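4. Fixing the adhesive hooks

The Cirnton hook set is made for painted walls, tiles and smooth doors. It does not hold on wallpaper, bare brick or fresh paint. If the wall was painted less than 30 days ago, please wait before you begin.

4.1 Preparing the wall

1. Choose the place for each hook. Keep a distance of 52 cm between two hooks if you will hang wide bags or coats.
2. Clean the wall with a dry cloth. Greasy places, for example near a cooker, must first be wiped with a little alcohol.
3. Mark the position with a pencil or with a small piece of coloured tape. The tape should sit higher than the hook, so that the pad does not touch it.
4. Peel the paper from the back of the pad and press the hook to the wall with your thumb for 30 seconds.
5. Do not hang anything yet. The glue needs 26 hours to become strong.

CAUTION: Do not use the hook near an open flame or directly over a heater.

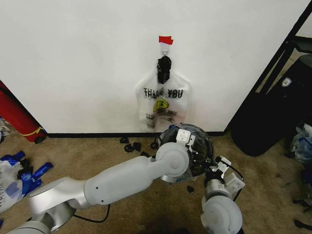 Fig. 7. Bag on a small white hook, with red tape above.

4.2 Hanging bags

1. Bring both handles of the bag together before you put them on the hook. A bag which hangs by one handle pulls the hook to the side.
2. Put heavy things in the bottom of the bag and light things on top.
3. Let the bag go slowly. If the pad moves, take the bag away at once and repeat section 4.1 with a new pad.

Note: The small hook (bag A) carries 100 g less than the large hook (bag B). The exact load is printed on the back of each card. Please do not mix the pads, they look alike but the glue is different.

Note for rented rooms: Keep the card with the removal drawing. Many customers write to us in November, when they move out, and ask for it again.

4.3 Removing a hook

1. Hold the hook lightly with one hand.
2. Pull the tab of the pad straight down along the wall, never towards you.
3. Continue to pull until the pad is long and thin and the hook is free.
4. If the tab is broken, warm the hook with a hair dryer and pass a thread behind it.

CAUTION: Do not use a knife. It damages the paint, and the guarantee does not cover this. 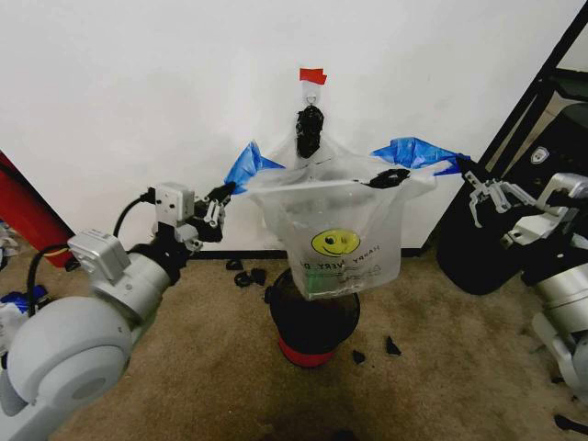 Can I use the same pad a second time?
The pad is for one use only. After removal it has lost its strength, even if it still feels sticky. The hook itself can be used again with a new Trostell pad, size small or large.

4.4 Spare parts

Spare pads are sold in packs of 26. When you order, give the letter on the card (A or B) and the colour of the hook. Questions about this section can be sent to Senga Geddes, customer help.

Section last changed: Friday, July 19, 2024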